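Setting up price alerts in Risivura

Before you start, have your wish list handy, because typing in a few things you truly want makes the big October sale a good deal calmer (and easier on the wallet!).

1. Open Risivura and tap Alerts.
2. Type the product name and pick a store.
3. Enter your target price, say $80 for a speaker listed at $1,000 less in your dreams.
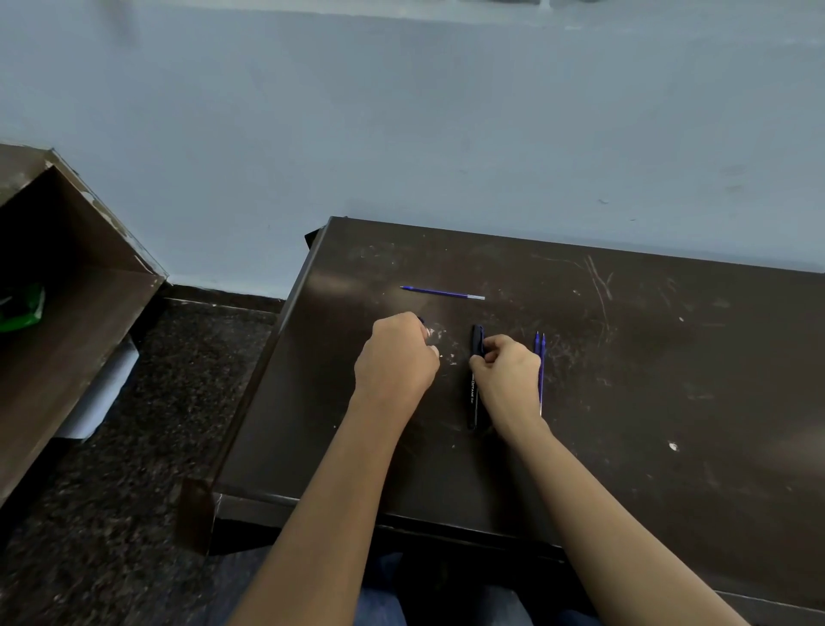
A black pen on a dark brown desk.

4. Tap Save. You can keep up to 15 alerts going at once.

Note: Prices are checked every Tuesday, and daily during sales.

Caution: An alert doesn't hold the item for you, so do look over shipping costs before you pay.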